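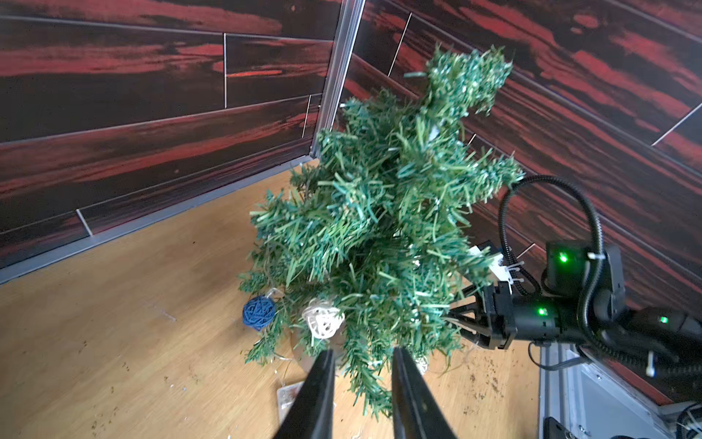

Jul 6, 2025

Long day, good day, my feet hurt. I've been in the lab since early this morning picking needles out of my socks, and if I hear one more person hum Jingle Bells in this heat I'm moving to Naratska.

So, the tree task. Koen wanted something messy for the two-arm comparison, something that isn't a mug or a block, and the little Christmas tree was my pick (I'm proud of that!). It bends and it springs back, the lights catch on everything, and the woven balls swing whenever you so much as breathe on a branch. One arm works low by the trunk, the other goes into the branches from the right, and the policy has to figure out how hard to hold without squashing the thing.

We hit 700 demonstrations just before lunch. Riet brought Pudora cookies and we ate them standing up, because Mirjam was already yelling from her desk that the first training run was ready to look at.

And it's interesting! We trained 2 versions on the same data, one with the wrist views and one with only the overhead view. I was sure they'd come out close. They didn't. The wrist version finished 43 of its test runs and the overhead one finished 4. Same number of tries for both, same tree, same starting spots. Mirjam thinks it's all the needles – from overhead the tree is one big green blob and you can't tell where the fingers end up once they go in. From the wrist you at least see the gap between the fingers and what's in it. I buy that, mostly. But Els asked whether the overhead version just needed more training, and I didn't have a good answer, so now I have a chore for tomorrow.

The failures were kind of fun to watch, too. It would close way too early, grab a fistful of air and then carry that air very carefully to the target. Tineke laughed so hard she had to leave the room. The wrist version mostly fails on the lights. The wire is see-through and it snags, and then the arm pulls and the whole tree comes along for the ride. I want to try a slower approach for that before we touch the model at all.

Koen wants a draft for the Trillau workshop by August, which sounds far off and isn't. I said yes before thinking. Typical me. I still have to write up the grip force part, email Desmet about the spare motor, and sweep that floor, which I promised Riet I'd do today and didn't.

Going to bed now. Still finding needles.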